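Ata da reunião da Assembleia de Moradores da Zona Ribeirinha de Rorkham

Data: 10 de setembro de 2024
Local: sala grande da associação, Rua do Ots
Início: 18h30

Presenças: direção da associação, moradores das ruas do Ots e do Cais, uma representante da junta de freguesia e um representante da comissão de trabalhadores da Dondero. A lista assinada fica anexa à ata.

Ordem de trabalhos
1. Aprovação da ata anterior
2. Manifestação contra o encerramento da travessia fluvial
3. Petição
4. Contactos com a junta e com a Dondero
5. Página e boletim
6. Outros assuntos

1. Aprovação da ata anterior
Foi lida e aprovada, com uma correção: no ponto sobre o horário da travessia, onde constava "suspensão" passa a constar "redução".

2. Manifestação contra o encerramento da travessia fluvial
A direção informou que a comunicação prévia da manifestação de novembro já foi entregue na câmara e que se aguarda resposta quanto ao percurso. O percurso proposto sai do largo da Rikska, segue pela marginal e termina em frente aos paços do concelho. A polícia pediu que a marginal fique com uma faixa livre para ambulâncias. A assembleia aceitou o pedido.

Vários moradores defenderam que a concentração final fosse no cais, por ser ali que o serviço vai acabar. Outros lembraram que em frente aos paços do concelho há mais espaço e que os vereadores estarão reunidos nesse dia. Posta à votação, manteve-se a proposta inicial, com 8 votos contra.

Foi pedido que não haja bandeiras de partidos na frente do desfile. Houve discussão. A representante da junta disse que não se pode proibir ninguém de levar a sua bandeira. Ficou acordado que a faixa da associação vai à frente e que as restantes seguem atrás, sem mais regras.

O som será alugado. O orçamento recebido é de 900 euros, com gerador e transporte. Deliberou-se pedir um segundo orçamento antes de confirmar. Caso não chegue até à próxima reunião, a direção fica autorizada a aceitar o primeiro.

3. Petição
As folhas recolhidas no mercado foram entregues à direção. Contadas as assinaturas, 76 estão sem número de documento e não podem ser aceites como estão. Os moradores que recolheram essas folhas vão tentar completar os dados porta a porta. A petição online continua aberta. A entrega será feita no dia da manifestação, em mão, na secretaria da assembleia municipal.

Foi sugerido acrescentar ao texto um parágrafo sobre o transporte escolar. A direção esclareceu que o texto não pode ser alterado depois de iniciada a recolha. O assunto seguirá em carta separada.

4. Contactos com a junta e com a Dondero
A representante da junta informou que esta votou uma moção a favor da manutenção da travessia e que a enviou à câmara. Ainda não houve resposta. Comprometeu-se a fazer chegar cópia à associação.

O representante da comissão de trabalhadores disse que a Dondero não deu garantias sobre os postos de trabalho da oficina naval. A comissão pediu uma reunião à administração e apoia a manifestação, mas ainda não decidiu se convoca greve para esse dia. Pediu que os comunicados da associação não anunciem a greve enquanto não houver decisão. Foi aceite.

5. Página e boletim
O próximo boletim terá 2 folhas e sairá antes da manifestação, com o mapa do percurso e os contactos. A página precisa de ser atualizada: ainda mostra o horário antigo da travessia.

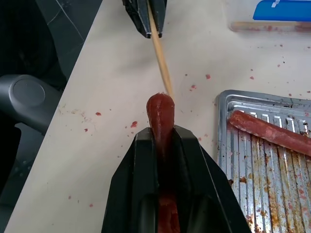
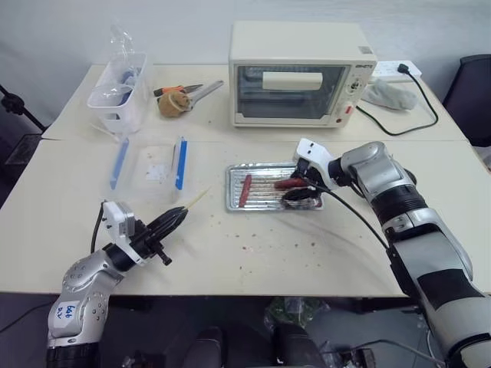
A distribuição do boletim faz-se pelas ruas habituais. Falta quem cubra a zona alta, a partir da escola. Quem puder deve deixar o nome na folha afixada à entrada.

6. Outros assuntos
Um morador perguntou pelo candeeiro apagado junto à paragem do Ots. A junta já comunicou a avaria e vai insistir.

Foi proposto convidar a associação de comerciantes da Rikska para a próxima reunião. Aprovado por unanimidade.

A próxima reunião fica marcada para a mesma sala e à mesma hora, em data a afixar depois da resposta da câmara sobre o percurso.

Nada mais havendo a tratar, a reunião foi encerrada às 20h15, lavrando-se a presente ata, que será assinada pela mesa depois de aprovada.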